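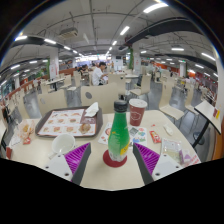 What happens to everything on a café table?

When you buy lunch in a café or a burger place, the food is only part of what you are given. There is a tray, a sheet of paper on the tray, a napkin, a cup with a lid and perhaps a sachet of ketchup. Each of these was made somewhere, carried to the café and handed over the counter. Most of them are used for less than an hour.

This page looks at the ordinary things found on a café table, what they are made from and where they go when you have finished.

The tray

A café tray is usually made of hard plastic. It has a raised edge all the way round, which stops cups from sliding off and keeps spills from running on to your clothes. Trays are washed and used again many times. In a busy café they go through a machine that sprays them with very hot water.

Trays are often brown or another dark colour. Dark colours hide scratches and stains.

The tray mat

The sheet of paper on top of a tray is called a tray mat or tray liner. It soaks up drips and crumbs, so the tray stays cleaner. It is also a place to print things. Many tray mats have pictures of food on them, because the café would like you to notice something you might buy next time. This is a kind of advertising. Leaflets left on tables do the same job.

A clean tray mat can go in with paper recycling. One that is covered in grease or sauce cannot, as the oil gets into the paper and spoils it.

The paper cup

A paper cup is not made only of paper. If it were, the drink would soak through and the cup would go soft in your hand. The inside is covered with a very thin layer of plastic, or something similar, which keeps the liquid in.

This layer makes paper cups difficult to recycle. The paper and the lining have to be pulled apart, and only some recycling centres have the machines to do it. Look for a special cup bin. The lid is a different material, so take it off first.

The lid does two jobs. It stops the drink from splashing, and it keeps a hot drink hot for longer by trapping the warm air and steam inside.

The china cup

Some cafés also have white cups made of a ceramic. Ceramics are made from clay baked in a very hot oven called a kiln. A shiny coating called a glaze is put on the outside and inside so that the cup can be washed easily.

A ceramic cup takes much more energy to make than a paper one, but it can be used for years. Kerstin Wikström runs a small café in Himcombe and wrote down how often her cups were used. One of them, which had a blue dot painted underneath so that she could find it again, was washed 943 times before the handle broke.

The bottle

Plastic drinks bottles are light and do not smash when they are dropped. Many are made from a plastic called PET. It can be melted down and made into new bottles, food trays or even the stuffing for coats. Empty the bottle, squash it and put the cap back on before you recycle it.

Bottles come in different colours. Clear plastic is the easiest to turn into something new. Green plastic can be recycled too, but it will not become clear again.

The coaster

A coaster is a small mat that goes under a drink. If a cold bottle stands in a warm room, water from the air collects on the outside of it in tiny drops. This is called condensation. The drops run down and make a wet ring, and the coaster catches them.

Sachets and wrappers

A ketchup sachet holds enough sauce for one person. It is made from thin layers stuck together, often plastic and foil. The layers keep air out, so the ketchup does not go bad. They are also very hard to separate, so sachets nearly always go in the general waste bin.

Clear wrapping around a bun or a pastry keeps it soft and clean. Bread goes stale when it is left out — the wrapping slows this down.

Try it yourself

Class 5 at Stisbridge School kept a record of everything they threw away after a café visit with their teacher, Roald Hägglund. They sorted it into four piles: paper, plastic, food and "not sure". The "not sure" pile was the biggest. It was full of lids, sachets and receipts. (Many receipts are printed on shiny, heat-sensitive paper and should be kept out of paper recycling.)

Next time you eat out, make a table with these headings:

Thing
What it is made of
Used once or many times
Which bin

Ask a grown-up before you touch anything sharp or broken, and wash your hands when you have finished.

Words to know

Condensation: water drops that form when damp air touches something cold.
Glaze: a hard, shiny coating on pottery.
Kiln: a very hot oven for baking clay.
Sachet: a small sealed packet.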